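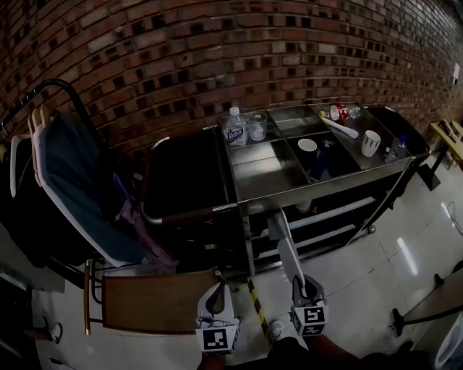
What the new training corner means for the rest of us

By Siham Lahlou, Kitchen and Dining Services

Since October I have been getting the same question in the elevator, in the parking lot and once, memorably, through the door of the walk-in cooler: are the robots coming for the dish carts? I promised I would write something longer than a shrug, so get yourself a coffee, because I do tend to go on.

As most of you know, Clenell signed up with Brokent to try out automated cart clearing in the Orkow building. The idea is that a machine will one day meet the carts when they come back from the dining rooms, take off the cups, bottles, bowls and utensils, and send each one where it belongs. Before it can do any of that it has to be taught, and the teaching is done by people from our own crew. They take a hand-held gripper, with the square black-and-white markers on it, and they clear and reload a cart by hand, over and over, while the movements are recorded. One good pass at a task is called a demonstration. Brokent asked us for 1000 of them to begin with, and when I sat down to write this we had just gone past 200.

I took a turn myself, and I came away with a lot of respect for my own fingers! A bowl down in a deep compartment is a very different thing from a bottle lying on its side, and you find yourself thinking about moves you haven't thought about since your first week on the job. Which edge do I go for? Do I move the cup first? My first tries were so slow that they were kindly set aside. The folks who have been clearing carts for years were better at it almost right away, and the Brokent team noticed. Two of the rules they now use for sorting order came straight from our dish room, including the one about getting anything tall off the tray before you reach behind it.

Now for the part everybody wants to know. No positions are being cut under this trial, and that is in writing in the agreement, which you can read in the binder at the front desk. What will change is the shape of the evening shift. If the machine does learn to do the first sort, the person on carts would spend less time bent over the low shelves and more time on the wash line and on the early setup for breakfast. Some of you have told me that sounds wonderful. Some of you have told me that carts are the only quiet part of your night and you would like to keep them, thank you very much. I have passed both opinions along, and I mean to keep doing so.

Training hours are paid at the regular rate plus the small supplement we agreed on. A session lasts 40 minutes and then you take a real break, away from the corner, even if you feel fine. Your wrist will thank you. So far 23 of you have done at least one session, and there is room for more, especially from the late crew, who have been a little shy.

A few housekeeping things while I have you. Please don't borrow items off the training carts, however badly you need a spatula. Please stay outside the ropes while a session is running, and come find me if you need something from that side. Brokent would also like odd and awkward items, so if you come across a cup with a strange handle or a lid that never fits anything, drop it in the tub by my office.

The people from the Dela Peña site, who began a similar trial before we did, are coming by at 3 p.m. on the last day of the month to talk about how their shifts have changed. They have promised to stay for questions, and I've asked the bakery to send over something sweet. If you can't make it, write your question on a slip and leave it in my mailbox, with or without your name, and I'll read it out.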